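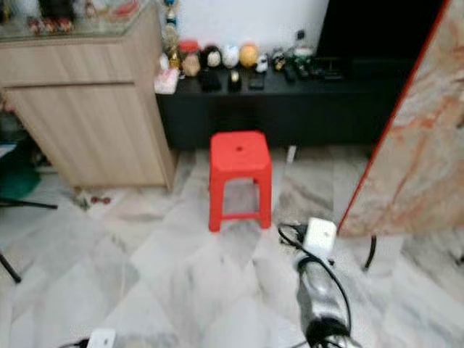
Gripper bake-off, where we've got to

Quick one this month as half of us are still packing for the Tendale open day. But people keep asking how the gripper comparison is going, so, notes.

Short version: the Zostard fingers are ahead on keys, the Nigam ones are ahead on nearly everything else, and the Fitetti wrist camera needs a better cable. Longer version follows. Skip to the end if you only want the dates.

The idea was to stop testing on foam blocks. Foam blocks are lovely. Everything picks up a foam block. So we moved the arm into a living room and wrote a list of jobs you'd want doing at home: fetch a remote, move a stool, hang up keys, put a small box back where it came from. 211 tries logged so far, split between the two sets of fingers. Same arm, same controller, same speed limit. We swap the fingers at lunch, so neither set gets all the good morning light.

Stool first. We used a red plastic one with a little hole in the seat. The planner likes to go for the hole, which is fair enough, it's what I'd do. Nigam fingers are thinner at the tip so they get in there and lift. Zostard fingers are too fat and have to take the edge of the seat instead, and from that side the stool swings. Eight drops on the Zostard side, all of them from low down. If you are only ever going to move stools, buy the thin ones. 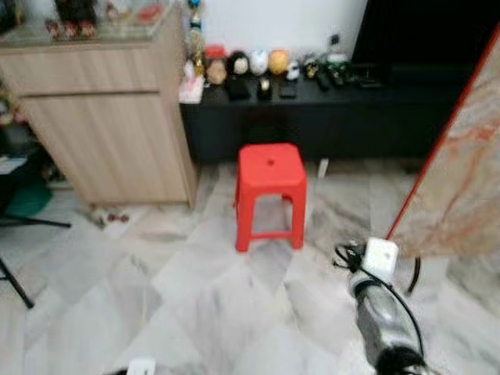 Remotes were harder than expected. Black remote on a black top, the depth reading goes to mush and the arm either stops short or presses down on the surface. We turned the lamp on, then off, then moved it. Best results came from dropping the approach speed and taking a second look from lower down. That added a few seconds per pick and I can live with that. Both grippers did about as well as each other once the camera was behaving, so I'm calling remotes a draw. Anything round-headed and shiny sitting behind the remotes also confuses the segmentation, it wants to join them into one big object. Somebody on the forum suggested clearing the top first. No! The clutter is the test.

A word on the controller, as two of you wrote in. We are running it at 124 updates a second. It will go faster but the wrist starts to buzz and you can hear it through the floor. The older firmware was calmer, the newer one has better force limits. We stayed on the newer one. If your arm hums when its holding still, turn the gain down before you start taking things apart. I did it the other way round and lost an afternoon.

Then keys. Keys are horrible. They swing, they shine, they turn edge on and vanish. The task is take a bunch off one hook and put it on another, with the hooks stuck to a tilted board so nothing hangs flat against it. We put a pale patch behind each hook to give the camera something plain to look at, as the marble pattern on the board was sending it round the bend. Getting keys off is fine with either set. Getting the ring back over a hook is where the Zostard pads earn their money: soft enough to hold the ring without it rolling, and they don't let go early. The Nigam tips pinch nicely and then the ring turns as the arm moves, and you end up pushing a key at the hook insted of the ring.
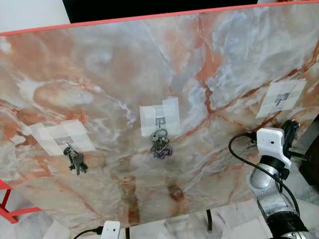

Two bunches up, one hook free, arm alongside the board.

Cable. Yes, we know. The loop has to be big enough for the wrist to turn right round and that means it wanders about near whatever you are trying to grab. We've tried clips (popped off), tape (sticky mess) and a sleeve (too stiff, it pulled the camera off its angle). A reader in the coast group says a flat spring guide works. One is on order. If it's no good we go back to clips, and more of them.

What it means for the buying guide. We are not naming a winner until the spring guide has been fitted and the key runs are done again, it wouldn't be fair on the Nigam set. My own leaning, for what its worth, is thin fingers for the general kit and the soft pads as an add-on for anyone doing hooks, handles or rings.

Next up: mugs, a drawer, and a longer soak test of 3,000 open-and-close cycles on each set to see which pads wear first. That one runs overnight and makes a noise like a stapler, so it's going in the shed.

Logs go up in the members' area in March, all the failed tries included. If you've got the same arm and a different gripper, run the key task and send in your numbers, plus the pad material and the finger width please, last time half the sheets came back without them. Loan kits are all out until the open day, put your name down at the Tendale desk if you want one after.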